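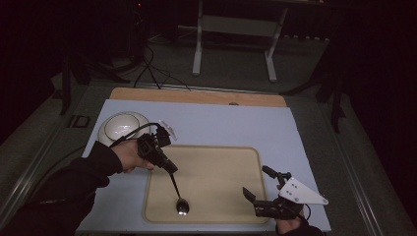

Arbeitsplatz Tischaufgaben: Löffel, Tablett, Schale. Zwei Handgreifer, links und rechts.

**Gesucht: Teilnehmer/innen für Wiederholungsreihe Handgreifer (Februar, Standort Arnness)**

Kurzfassung: die letzte Reihe müssen wir zum großen Teil nochmal machen. Von 3,907 Durchgängen sind 2,343 nicht brauchbar. Ursache war ein Wackelkontakt am Kabel des linken Greifers — Öffnungsweite wurde als »zu« gespeichert, auch wenn der Greifer offen war. Aufgefallen erst, als der Arm beim Nachfahren den Löffel nicht mehr losgelassen und die Schale vom Tisch gezogen hat. Verletzt wurde niemand, Not-Halt hat gegriffen. Trotzdem: so nicht nochmal.

Wir brauchen 9 Leute, gern auch welche aus der ersten Runde.

**Was zu tun ist**
- im Stehen am Tisch arbeiten, in jeder Hand ein Greifer
- Besteck und Geschirr aufnehmen, ablegen, umsetzen, immer wieder
- Störungen sofort melden, auch kleine. Lieber einmal zu oft

**Neu seit dem Vorfall**
- Kabeltest vor jeder Sitzung, macht Chathurika Munshi mit euch zusammen
- nach 15 Durchgängen Stopp und Abgleich der Werte
- Kabel am Boden: nicht drübersteigen, außen rum gehen
- beim Nachfahren bleibt ihr hinter der Markierung, ohne Ausnahme

**Mitbringen / Vorraussetzungen**
- ab 18, beide Hände frei beweglich, keine akuten Beschwerden an Handgelenk oder Schulter
- enge Ärmel, keine Ringe, keine langen Ketten
- Deutsch oder Englisch reicht, Vorkenntnisse keine

Sitzungen vormittags ab 8:30 oder nachmittags ab 13 Uhr, mit Pausen. Vergütung pro Sitzung, auch wenn wir wegen Technik abbrechen müssen (das war letztes mal unklar, sorry). Abrechnung über Imuvari.

Melden bei Noémie Chevalier, Versuchsbetreuung Brivell. Bitte gleich dazuschreiben: Rechts- oder Linkshänder, welche Uhrzeiten gehen, ob schon mal dabei gewesen. Fragen zum Vorfall an Florian Chauvin, der Bericht liegt bei ihm und kann vor der Zusage eingesehen werden.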